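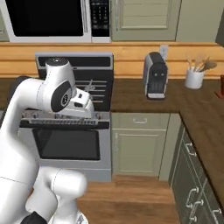
Residency Diary

May 23, 2025

The second week of the Onham residency closed with the reading of parish household accounts. Leena Koskela presented her transcription of ledger 2477, in which the Bellamy family recorded purchases of flour, lamp oil and salt over 40 years. Several entries are in a second hand, which remains unidentified.

Discussion in the afternoon turned to spelling. Eero Huttunen proposed that the original forms be kept in the main text and modern forms given in the notes. The proposal was adopted for all volumes.

Ledger 3073 has been requested from the Kiduvmont archive and is expected before the October session. Residents are asked to return the Stolik reading lamps to the front desk by six.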